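About Vorport

Vorport is a research group that works on how robots pick things up and put them down. We are a small team of 11. We share one building with our workshop, and most of us split the week between writing code and standing next to a machine.

The group started with a narrow question. When a robot hand goes into a container, it often loses its best view of what it is trying to grasp. The hand itself gets in the way, and so do the walls of the bin. We wanted to know how much a second, closer view would help, and when it would only add confusion. That question is still the center of our work.

What we study

Our main project is called Pideck. It is a method for deciding, moment by moment, which camera a robot should rely on. A head camera sees the table and both arms. A wrist camera sees very little, but it sees it from close up. Many systems feed both views into one model and leave the model to sort it out. Pideck gives each view a score before every short piece of motion, and the model gets that score along with the pictures.

The score is simple on purpose. It looks at three things: how sharp the view is, how much of it is taken up by the robot's own parts, and how much it has changed over the last few steps. We tried longer lists and got results that were harder to explain and no better.

Most of our recordings are made by people guiding the arms by hand or through a controller. We keep the poor recordings as well as the good ones. A method that has only been trained on clear, bright views will fail the first time the wrist camera goes soft, and in a plastic bin that happens often.

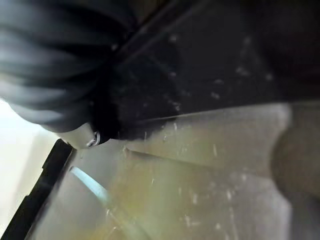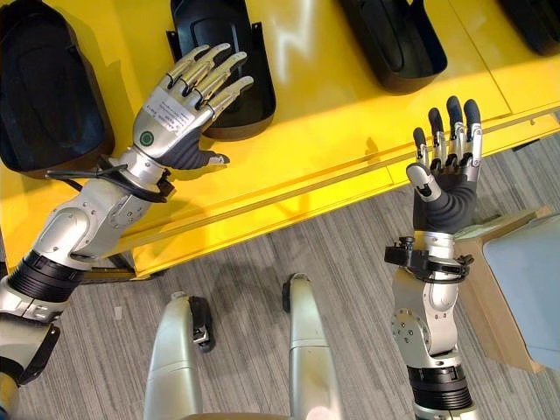 Views used in our Pideck work: close in at a plastic bin (first), and both arms over the yellow table (second).

What we have found so far

Our current data set holds 764 recorded attempts at moving parts between containers. We trained the same model on it twice, once with the view scores and once without, and then ran both on tasks they had not seen.

With the scores, the model made fewer bad grasps near bin walls. The gain was largest in deep containers and close to nothing on an open surface, where the head camera does the job well enough by itself. We also saw one result we did not expect. When both views scored low, the scored model slowed down and the unscored one did not. We had not asked for that behavior. We think it picked up the habit from our operators, who also slow down when they can't see, but we have not yet tested this properly.

There are limits we want to be plain about. Scratched or cloudy plastic still causes trouble, as the marks can be mistaken for edges. Strong reflections on a glossy table can push the head camera's score down even when the view is fine. The method has been tried with 2 types of hand, and we do not know how it carries over to others. We are working on the reflections first.

How we work

Each experiment is written up before it is run. The write-up says what we plan to measure and what result would count against the idea. If we change the plan partway through, the change goes into the same document with the reason for it.

Runs that go wrong are labeled and kept. About once a month we go through them as a group, which takes most of a morning and has led to more fixes than any other meeting we hold.

We share code for the scoring step with partner labs on request. The full set of recordings is not open yet. We plan to release 2000 attempts together once the labeling is complete and has been checked by a second person.

Who we work with

Temudov builds the fixtures and mounts we use and makes changes to them when a task calls for it. Whitelaw gives us sorting problems from its own parts warehouse, so that our tests stay close to work that somebody needs done. Neither partner decides what we publish.

Visits and student places

We take 3 students each year for projects lasting one term. Applicants should be comfortable with basic programming and should expect to spend time collecting data as well as analyzing it. No earlier experience with robots is needed. Applications for the next round close in December.

Visits by school and college classes can be arranged through the contact form. Groups should be small enough to stand behind the safety line together. Please tell us ahead of time about any access needs.

Page last updated 2025-01-07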